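Review: The Lurkden Suture Practice Kit for Students

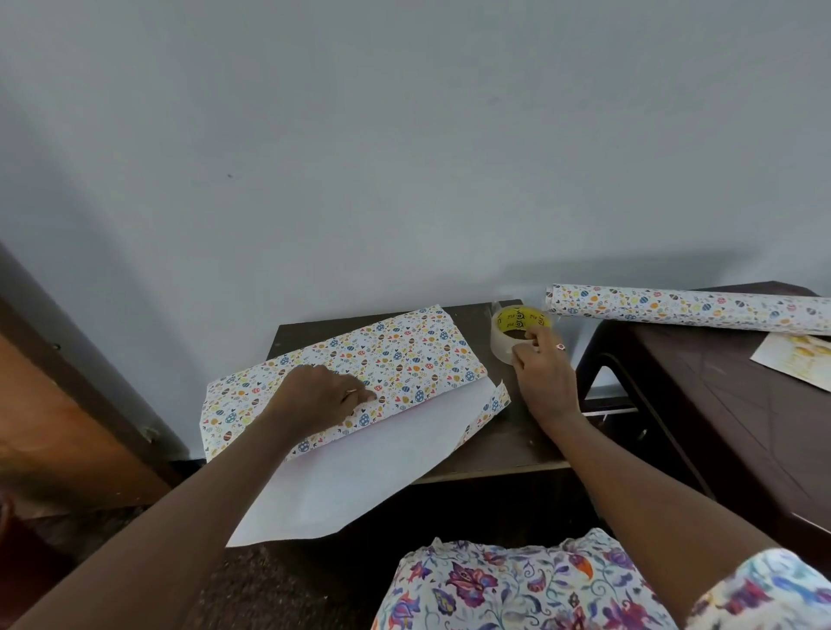
What comes in the box

The Lurkden kit is a three-layer skin pad, a needle driver, toothed forceps, straight scissors, a scalpel handle and 12 packs of suture thread with needles attached. Everything fits in a zip case that is a little bigger than a paperback. There is a printed guide as well, and a card with a link to videos.

I bought mine in May, before my surgery rotation, and used it most evenings until the rotation ended. It cost 40 dollars. The kit from Rerunholm that a lot of people in my class have was 70 at the time, and I borrowed one for a week to compare.

The pad

The pad is the part that wears out, so it matters most. Lurkden's is silicone over a mesh layer, with a softer yellow layer under that to stand in for fat. It comes with precut wounds of different lengths and shapes. The mesh does its job. I pulled some knots far too tight in the first week and the top layer didn't tear.

The problem is that the surface is stiffer than skin. You have to push the needle harder than you would on a patient, and I picked up a habit of forcing it when I should have been turning my wrist. A resident pointed this out on my second closure in the operating room. It took me a few days to fix. The Rerunholm pad is softer and closer to the real thing, but the one I borrowed had already split along two of its wounds.

The Lurkden pad also slides on a desk. A damp paper towel underneath helps. Two strips of tape work better.

The instruments

For the price, they are fine. The needle driver locks and releases cleanly, and the jaws still meet after a whole rotation of use. The ratchet was stiff at first and loosened up in a few days. The forceps are good. The scissors are not, and by the end they were chewing the thread. I replaced them with a pair from Chege that I already had for dissection.

All of it is marked for practice use only. Don't take any of it into the hospital.

If you are left-handed, be aware that the needle driver is made for the right hand. It can be used in the left, but the release feels backward. My classmate Leszek Nowakowski is left-handed and gave up on it. He ended up ordering a left-handed driver from Drarnuvitz separately.

The thread

You get a mix of nylon and silk, mostly 3-0, with a few packs of 4-0. The needles are sharp enough. I went through the whole supply in almost 7 weeks, and I was reusing the ends for hand ties. Refills are easy to find. If you only want to practice one- and two-handed ties, use string or an old shoelace and save the packs.

The guide and videos

The guide covers simple interrupted, running, vertical and horizontal mattress, and subcuticular stitches. The drawings are clear for the first three. The subcuticular page skips a step between the buried knot and the first bite, and I had to look it up elsewhere. The videos are short, with no sound, and filmed from across the table, so you see everything upside down from where your own hands would be. I watched two and stopped.

Should you buy it

If you are starting a surgery rotation and have never held a needle driver, yes. It is cheap and sturdy, and it will get you through the basic stitches before anyone is watching you do them. Plan on buying better scissors. If you already know the basics and want to work on how the needle moves through tissue, get the softer pad from Rerunholm, or ask your skills lab about pig's feet. Ours gave them out on Monday evenings to anyone who signed up.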